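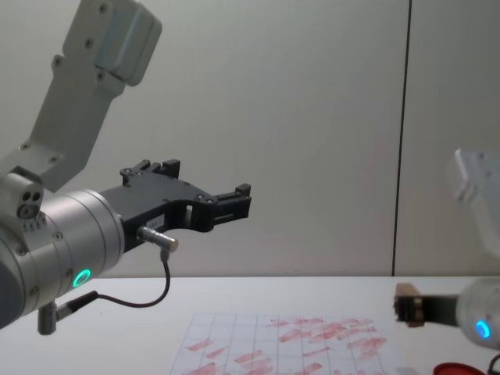 **Figure 2.** White work table, Grutdale site.

One Vevlow respondent objected that a table's color hardly matters, as long as it wipes clean. Most others disagreed. Of the 142 people who returned the October survey, nearly 100 said they found small parts faster on a white top than on a dark one. Giannakopoulos reports the same preference for sewing rooms. Glare was the main complaint — 12 respondents had covered part of the surface with a mat. We return to mats in the next section.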